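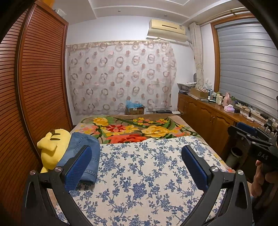 Skarphéðinn Riis manifestó que la herencia de Lau no podía repartirse sin leer antes las cartas.

1 de julio de 2020 – Por Bjartur Nørgaard

El notario tomó nota. La casa de Kemside quedaba sujeta a inventario durante 30 días, y ninguna de las partes podría retirar documentos, ropa ni enseres.
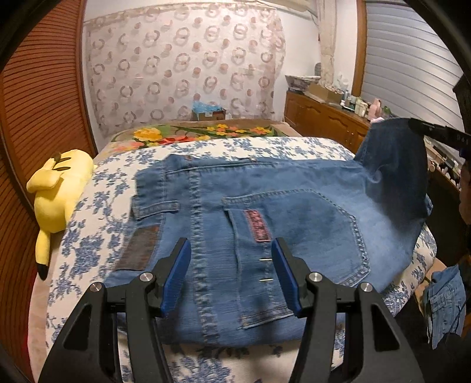
II. La lectura

Abierta la primera carta, constaba una sola disposición – que Sosia conservara la llave. Riis firmó el acta.

Buscar en el sitio

Este sitio utiliza cookies. Aceptar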